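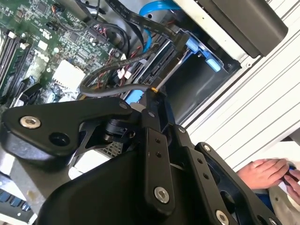 The Murkireo M17 is a filtered intake panel for desktop computer cases that draw air from the front. It replaces the standard front cover and holds a washable mesh filter over the full intake opening. Dust that gets past a cover settles first on whatever stands in the air path, and in an open desktop case with a drive cage that usually means the cage and the drives in it. The M17 is meant to catch most of that dust at the panel, where it can be removed without opening the case.

Product line: Murkireo intake panels
Model: M17
Supplied by: Pikis
Filter type: washable, woven nylon
Finish: matte gray

Overview

The panel consists of a molded outer shell, a filter tray and a foam gasket. The tray slides out from the bottom edge of the shell. The gasket is fixed to the back of the shell and seals against the case front when the panel is seated. Air enters through slots along both sides of the shell and passes through the mesh before it reaches the fans.

The side slots keep the mesh out of direct contact with hands and furniture. They also limit how much light leaves the case, which some buyers of the earlier flat version asked for.

Filter

The standard filter is a single layer of woven nylon, heat-bonded to a thin plastic border. A finer filter is sold separately under the name Tosh. The Tosh filter holds back more fine dust and adds more resistance to the airflow. It is intended for workshops, print rooms and homes with shedding pets. Fan speed will normally need to be raised when it is fitted, and the case will be louder as a result.

Do not stack the two filters in one tray. The tray will close on both, but the gasket on the tray lip does not seat and unfiltered air enters along the lower edge.

Specifications

Panel height: 400 mm
Panel depth, including gasket: 20 mm
Mounting points: 4, snap-in
Shell material: ABS
Gasket material: closed-cell foam
Fan support: none (fans stay on the case)
Tools needed: none
Operating position: upright only

Compatibility

The M17 fits the Misus tower series with the rounded front cover. It does not fit the Misus compact series, which has a narrower opening and only two mounting points. Cases from other makers are not supported. A paper template can be printed from the downloads page and held against the case front to check the position of the mounting points. Print it at full size with page scaling turned off.

Cases with a door over the front cover need the door removed. The hinge pins pull straight up. Keep them with the original cover in case the machine is returned to stock condition later.

Front-panel switches and ports on the Misus towers are on the top edge and are not affected.

Fitting

1. Shut down the computer and disconnect the power cord.
2. Pull the original front cover forward from the bottom edge until the clips release.
3. Wipe the case front where the gasket will sit. Old adhesive or dust will leave a gap.
4. Line up the upper clips of the panel first, then press the lower clips in.
5. Slide the filter tray up until it clicks.

If a lower clip does not engage, check for a cable trapped behind the panel. Front fan cables are the usual cause. Do not force the clip - the tabs are thin and will break before the case does.

Cleaning

Check the filter once a month for the first three months and set a schedule from what you find. In an ordinary office, two or three cleanings a year are enough. Rinse the filter from the back with lukewarm water so that the dust leaves the way it came in. A little dish soap can be used. Shake off the excess and let the filter dry flat for roughly 11 hours before refitting it. Do not use a hair dryer or put the filter on a radiator; the border will warp.

The shell can be wiped with a damp cloth. Solvent cleaners dull the finish.

The panel does not remove dust already inside the case. Clean the interior before the first fitting, with the power disconnected. Use short bursts of compressed air and hold the fan blades still while doing so. Pay attention to the lower corners and the space under the drive cage.

Noise and temperature

Any filter reduces airflow. With the standard filter clean, most systems need no change to the fan settings. A gradual rise in fan speed over several weeks at the same workload generally means the filter is loaded. A sudden rise has some other cause and should be looked into separately.

Parts and spares

M17-F standard filter, single
M17-F2 standard filter, pack of two
M17-T Tosh filter, single
M17-G gasket set
M17-C clip set, four pieces

Gaskets flatten over time and should be replaced when the panel can be rocked by hand with all the clips engaged. Clip sets fit panels made from April onward. Earlier panels have clips molded into the shell and these cannot be replaced.

Returns

Unused panels are accepted in the original carton. Filters that have been washed cannot be returned. Include the packing slip and the model of case the panel was ordered for.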